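What is a turn-based game?

OK so you know how in some video games everybody moves at the same time and it's total chaos? Turn-based games don't do that. You go. Then the other side goes. Then you again. Like checkers, but with dragons. Or tanks. Or angry chickens, depends on the game.

How a turn works

Let's pretend we're playing a game called Moten. You have 5 knights on a map made of squares. On your turn you get points to spend, usually called action points. Walking costs points. Opening a door, points. Swinging a sword, lots of points! When they're gone you press End Turn and the computer moves its guys.

No clock, most of the time. You can go eat a sandwich and come back. The goblins will wait.

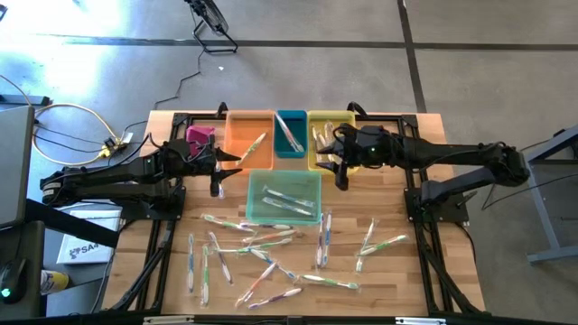

Some games do put a timer on it, so check first. In Moten you get 200 seconds in the hard mode, wich sounds like a lot until a troll is standing next to your best knight.

So how does the computer decide?

Good question, and kids write in to ask it all the time. The computer player looks at the moves it could make and gives each one a score. Say it finds 12 moves. Hit the weak knight? High score. Run away into a swamp? Low score. Then it picks a good one. On easy mode it's often told to pick a not-so-good one on purpose. Sneaky, right?

What about luck?

Lots of these games roll dice, only hidden. You'll see something like "75% chance to hit." Means if you tried it 4 times you'd hit 3, on average. You can still miss twice in a row. It feels unfair. It's just math.

Words to know

Grid: the squares (or hexagons, 6 sides) you move on.
Fog of war: the dark parts of the map you haven't explored yet.
Cooldown: how many turns you wait before using a power agian.
Flanking: attacking from the side or from behind.

Try it yourself

Grab graph paper, two dice and some coins. Each coin moves 3 squares a turn. Land next to an enemy coin, you both roll, high number wins. Tie? Roll again. Add walls if it gets too easy.

Written by Despina Stergiou, 05/08/2022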